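Seed sowing and potting mix, the quick notes

Typing this up between jobs so forgive the state of it. Precious Matlala asked for it in one place.

The mix

Don't use garden soil on its own for seeds, sets like a brick. Bag of peat-free, sieved. Bit of grit or perlite if it feels claggy. Old compost from last year's pots is fine for mixing in for bigger plants, not for seed.

Squeeze test. Handful, squeeze, open your hand. Should hold together then fall apart when you poke it. If water runs out, too wet, spread it in a tray and leave it overnight. If it won't hold at all add water a splash at a time and fork it through.

Dry peat-free is a pain, water just sits on top. Use warm water, leave it 10 minutes, stir again.

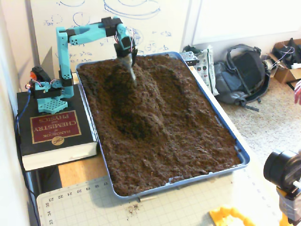

Trays

Shallow is fine for salad, basil, anything you're pricking out early. Deep pots for beans and sweet peas, they want the root run. Wash everything first, hot water and washing up liquid, rinse well. Last years trays carry damping off and you'll lose the lot.

No holes in the tray? Go very easy on the water, or use it just for mixing and put the seeds in something that drains. I use a Vundby one for mixing, had it ages, one corner split and taped.

Level the surface before you sow. Don't squash it down hard, just firm it. Lumps and dips mean the seed all ends up in the dips.

Small seed: mix with dry sand in a saucer and scatter. Big seed: twice its own depth, near enough. Lettuce needs light so hardly cover it.
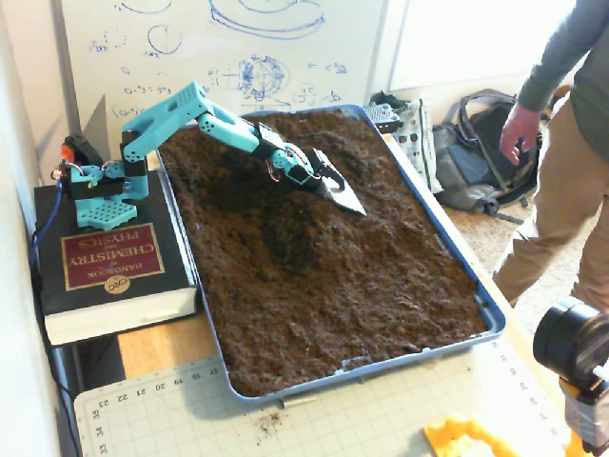
A scoop pressed into the soil in a tray.

Watering

From below if the pots have holes. Stand them in an inch of water, take out when the top goes dark. Not all day, I forgot a batch of leeks and they rotted.

Jetby do a little rose that screws on a pop bottle, handy for the windowsill. Or just poke holes in the lid with a hot needle, same thing.

Lid or clear bag on till you see green, then take it off teh same day.

Keep an eye on

Green slime on top. Scratch it off with a fork, water less.
Little black flies. Let the top dry out between waterings, yellow sticky cards help.
Long pale stems. Not enough light, turn the pots every morning.
White fluff on the surface. Usually harmless, more air.

Broad beans can go in pots in October, cold windowsill or porch, no heat. Some 27 pots fit on my shelf if I squash them up.

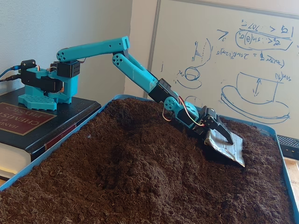
Can I keep a half used bag of compost till next spring?
Fold the top over, peg it and keep it out of the rain, and it will do for potting on. Buy a fresh bag for seeds.

Labels

Write them before you sow. Pencil on plastic lasts, felt tip dosen't. Date on the back.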